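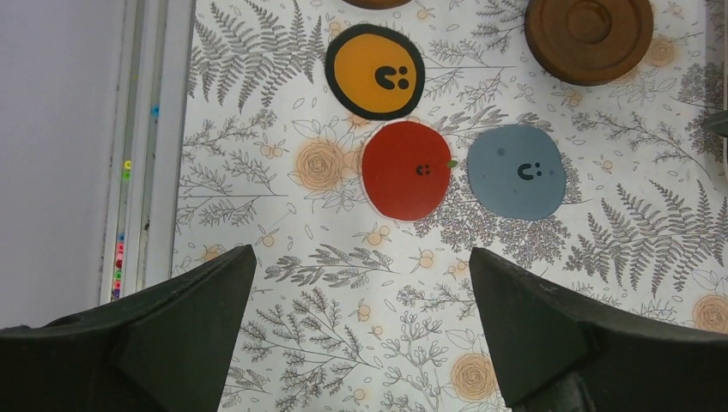 Figure 1. Yellow, red and grey-blue rounds on the patterned surface, each marked with a curve and two dots.

3.2 Table setting and materials

The table was dressed to look like one in use at home. Earlier work at Himska had relied on plain surfaces and matching crockery, and Boateng and Quaye had questioned whether the results would carry over to a family kitchen, where few things come from the same set. We therefore used a white ground printed with grey ferns and peach-orange flowers, and mixed plain brown coasters with coloured rounds. Mugs were chosen so that each could be named by its colour or its printed decoration.

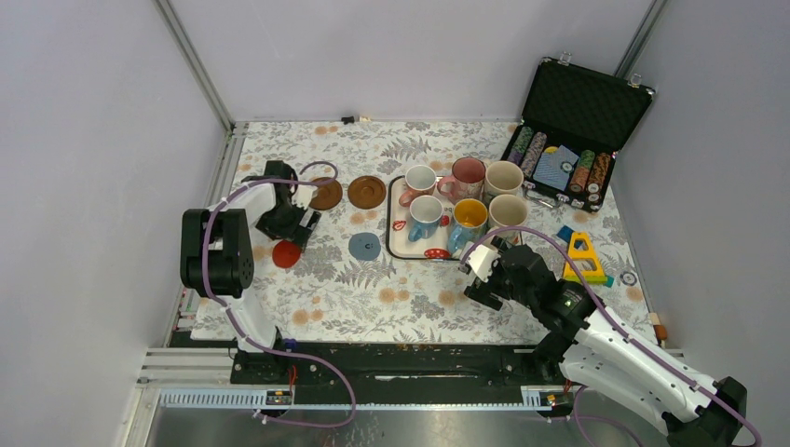
Ametepe, February

The layout was agreed at a meeting between the Ametepe and Gondemik groups. Mugs were to be brought to the table on a tray and the coasters laid out separately, leaving open cloth for setting a drink down. Thirty adults took part in the naming task that followed. Each was asked to give a short name to every mug and every coaster, and to repeat the task after a break of 30 minutes. Names were written down as spoken by Nusrat Abbasi and checked by Yaw Alhassan. 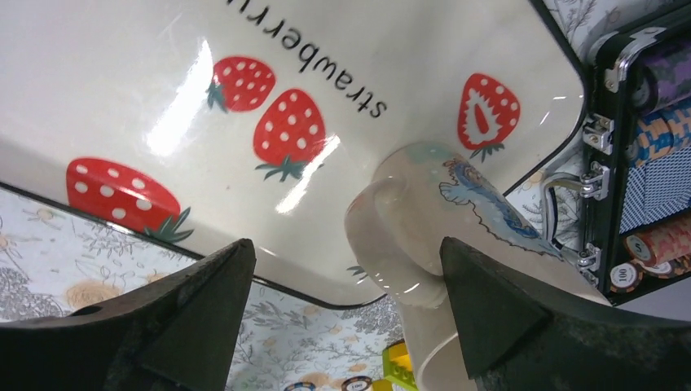 Figure 2. Tray printed with strawberries and lettering, with a white mug bearing a blue creature.

Printed decoration gave the most stable names. A mug with an animal on it was called by the animal on both rounds of the task, even where participants differed over which animal it was. Pale mugs without a strong motif were named by colour, and seven participants changed the colour word on the second round. The brown coasters caused more difficulty, as they could be told apart only by where they lay.
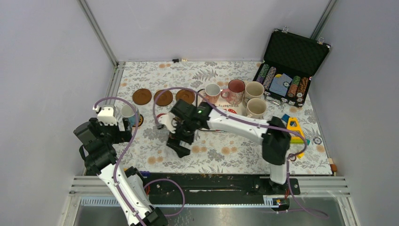 For this reason position words were scored separately from colour words. "Left", "middle" and "right" were accepted for coasters in a row, as were phrases that tied a coaster to the nearest mug. Two participants used neither form and their answers for the brown coasters were set aside. The scoring rules were drawn up by Etornam Aidoo and are given in full in Section 3.3.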